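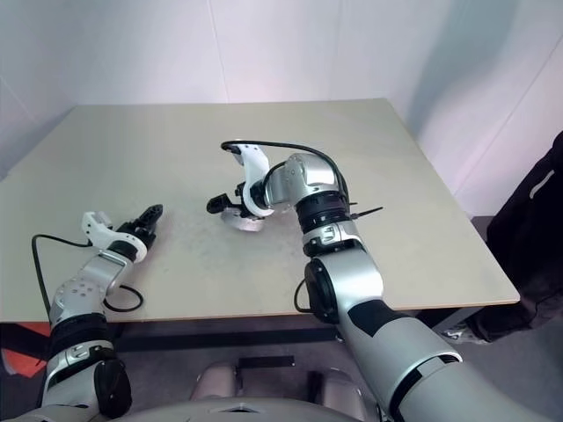
Two arms over the table.

Garden Log > Soil and Storage > Dahlias

Start Beds Storage Seed List About

Lifting and storing the dahlias

November 4, 2019

Frost blackened the tops last week, so the tubers came out. I grow them in the long bed on the Widmont side of the house, where the soil is heavy and stays wet through winter. Leaving them in the ground has cost me most of the row twice, and I no longer try it.

I cut the stems to a hand's width and wait a few days before digging. The fork goes in well away from the stem – the necks snap easily, and a tuber with a broken neck will not grow. Labels go on with wire before the clump leaves the hole.

The count this year was 103 clumps, up from last year because I divided heavily in spring. Of the named kinds, Gundivberg made the largest clumps and Diten the smallest. Diten was planted late, in June, into the poor end of the bed, so I would not hold that against it yet.

I rinse off the clay with a hose on low pressure and stand the clumps upside down on slatted trays in the garage. Hollow stems hold water, and water in the crown means rot by January. Three days of drying is enough at this time of year. Longer than that and the thin tubers start to wrinkle.

Storage is in cardboard boxes, in barely damp vermiculite. I tried three packing materials last winter:

Peat – dried out and pulled moisture from the tubers.
Wood shavings – acceptable, but mold spread between clumps that touched.
Vermiculite – fewest losses, and it can be sieved and used again.

The boxes sit against the inside wall, where the thermometer stays between 40 and 50 degrees. I check them monthly. Soft spots get cut back to clean tissue and dusted with sulfur. If a whole box looks shriveled, a light misting brings it back.

I divide in spring, when the eyes are visible. Fall division saves space, but I cannot find the eyes reliably on freshly dug clumps.

Comments

Ynyr Hughes
Do you wash all of them? I leave the soil on and lose very few, but mine is sandy.

Phillips
Vermiculite here too. Try plastic wrap for the small ones – takes up far less room.

Ynyr Hughes
Doesn't the wrap make them sweat?

Phillips
Only if they go in wet.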